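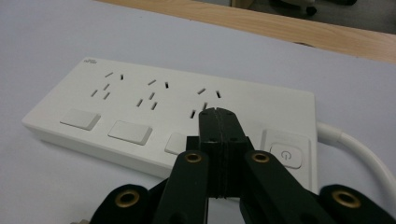 목요일. 밤 11시 넘음. 빨리 쓰고 자야지

오늘은 멀티탭의 날이었다. 진짜로. 아침에 눈 뜨자마자 책상 위 전선부터 어떻게 좀 하자 싶어서 시작했는데 점심도 걸렀다. 커피 두 잔. 귤 하나. 끝.

원래 쓰던 건 구멍 여섯 개짜리 긴 거. 책상 뒤로 넘어가 있어서 뭐 하나 꽂을 때마다 엎드려야 했음. 먼지는 말도 못하고. 결국 버리기로. 새로 산 건 세 구짜리, 흰색, 구멍마다 스위치 따로 있고 끝에 전체 전원 버튼 하나. 짧아서 책상 위에 올려놔도 안 거슬린다. Etaler에서 주문했는데 주문번호 끝자리가 3068이라 문의할 때마다 그거 불러주다가 외워버렸다. 배송이 한 번 꼬여서 전화를 세 번이나 함. 배송지가 Umdale 옛날 집으로 돼있었던 건 내 잘못이지만 그래도.

세 구로 줄이는 게 생각보다 어렵다. 뭘 빼야 되나. 스탠드는 무조건. 노트북도. 남은 한 자리를 두고 충전기랑 스피커가 싸움. Kheri한테 물어봤더니 스피커 안 쓰잖아, 한마디. 맞는 말이라 기분이 좀 나빴다. 스피커는 상자로. 언젠가 다시 꺼내겠지 뭐

어댑터 하나는 정체를 모르겠다. 공유기 건가? 옛날 전화기? 서랍에서 나온 게 이런 게 한 무더기인데 라벨이 다 지워져있음. 전압 모르는 거 아무데나 꽂지 말라고 Manolis가 예전에 그렇게 겁을 줬는데 그래서 더 못 버리겠다. 이름표 붙이자. 이번엔 꼭. 마스킹테이프 어디 뒀더라

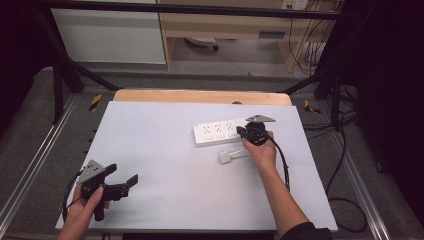

멀티탭 스위치를 꺼두면 플러그를 꽂아놔도 되나?
꽂아놔도 된다, 그 구멍 스위치가 꺼져 있으면 연결된 기기는 전기를 안 쓴다. 다만 오래 집 비울 때는 그냥 뽑는 게 낫다. (설명서에도 비슷하게 써있었음. 잊어버릴까봐 적어둠)

그리고 히터. Jeptoo가 자기 히터 빌려준다고 했는데 700와트라고. 설명서 보니까 멀티탭 전체 용량 안쪽이긴 한데 그래도 벽에 바로 꽂을란다. 무서움. 11월인데 벌써 발이 시려서 큰일이다

오후에는 선 정리. 벨크로 끈으로 묶는데 자꾸 풀려서 짜증. 케이블타이로 바꿨다가 너무 꽉 조여서 가위로 잘랐다가 다시 벨크로. 한 시간 날림. 노트북 선은 길이가 애매해서 책상 오른쪽으로 돌렸고 스탠드는 왼쪽. 충전기는 가운데 자리. 이렇게 하니까 플러그끼리 안 부딪힌다. 진작 이럴걸

저녁에 Kheri 와서 보고는 전선 어디갔냐고 함. 뿌듯. 사실 반은 침대 밑 상자에 쑤셔넣은 건데 말 안햇다. 라면 끓여먹고 보냄. 계란 다 떨어짐

내일 할것
마스킹테이프 찾기, 없으면 사기
옛날 멀티탭 버리는 데 알아보기. 그냥 쓰레기통에 넣으면 안되는 것 같은데
Jeptoo한테 히터 언제 가지러 가는지 답장 (이틀째 안함 미안)
계란

졸리다. 스탠드 스위치 끄고 잔다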